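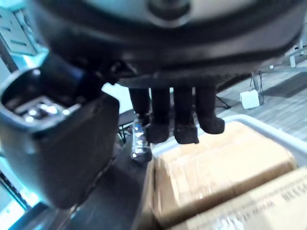 The packing room at Szénási is on the ground floor, behind the shop, and the woman who manages it has worked there for 20 years. She began when the company still sold only by mail, with a paper catalog. Now the orders come from the website, and the work starts at seven in the morning. I asked her first about cardboard, because it is the thing she speaks of most. "A box must be a little bigger than you think," she told me. "People choose the tight one, and then the corner of the product comes through." A cardboard box was at the work place while we spoke, with a clear plastic water bottle standing not far away, and she pulled her chair closer to explain.

The company uses three sizes of box, all bought from Lamex. Before that they had boxes from Bremden, and she was not satisfied with them. "The flaps opened in August, when the air was humid. We put more tape, and more tape, and the customers wrote to us that they needed a knife." She changed the supplier after one summer and does not regret it, although the new boxes must be ordered 1000 at a time and there is little space to keep them.

I wanted to know what is the most difficult thing to pack. I expected that she would say glass. She said lamps. The Luvano table lamp has a wide foot and a thin neck, and it does not lie well in any direction. "You put it in, you take it out, you turn it — and then you use the big box anyway."

In December they send 3000 parcels, and the days are long. She does not like to hurry the new people. "The first week they are slow, and I let them be slow. Later the hands know."

Does she keep the boxes that arrive at her own home? She laughed at this. "All of them. My husband wants the closet back."

Contact | © All rights reserved | Back to top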